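Kalotthorpe Allotment Harvest Records: Data Card

Version 6, prepared by the Kalotthorpe Growers' Records Group 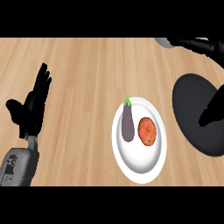 What does the dataset contain?

It contains 2407 weighed harvests of vegetables and soft fruit, entered by plot holders at the Kalotthorpe allotments and checked against their paper books.

Files

harvests.csv – one row for each weighed harvest
plots.csv – one row for each plot, with soil type and aspect
crops.csv – the list of crop names accepted in the main table
notes.txt – remarks copied from the paper books, by plot number

All files are saved as UTF-8 text with a comma between fields. The first line of each table gives the column names.

Columns in harvests.csv

plot_id: the number painted on the plot gate, written without leading zeros.
season: the growing season, counted from the first season of the record.
week: the week of the season. Week 1 begins on the first Wednesday in March.
crop: a name from crops.csv.
variety: the variety as given by the grower. This field may be blank.
weight_g: the trimmed weight in grams. Roots are weighed without their leaves and after loose soil has been brushed off.
grown_under: open ground, fleece, frame or glass.

How the records were made

Sixteen plots took part. Growers weighed each harvest on the day it was picked and wrote the figure in a book kept at the plot. The books were collected at the end of each season and typed up by Anel Ndlovu. Oratile Baloyi then read every entry back against the page. Where the two readings differed, the page was taken as correct unless the weight was plainly impossible, in which case the row was removed and the matter recorded in notes.txt.

Of the harvests in the main table, 774 have a named variety. Growers were asked for this detail only from the third season onwards, and several preferred to leave it out.

Known limits

Harvests eaten on the plot were seldom weighed. Peas and strawberries are therefore under-recorded, and totals for these crops should not be compared with published yields. Plots on the Steyn Lane side lie in shade for much of the morning – users comparing plots should consult the aspect column first. Courgettes and marrows were entered under one name in the first two seasons and cannot now be separated.

Changes in this version

Spellings of bean varieties have been made uniform. Duplicate rows for two plots have been removed. The week column has been corrected for the fourth season, when counting had begun in the wrong week.

Terms of use

The files may be copied and reused for any purpose, provided that the Records Group is named as the source. Plot holders' names are not included and should not be sought or added.

Contact

Corrections should be sent to Renata Arancibia, Records Secretary, with the plot number, season and week of the row concerned. Corrections received by the end of May are included in the next version.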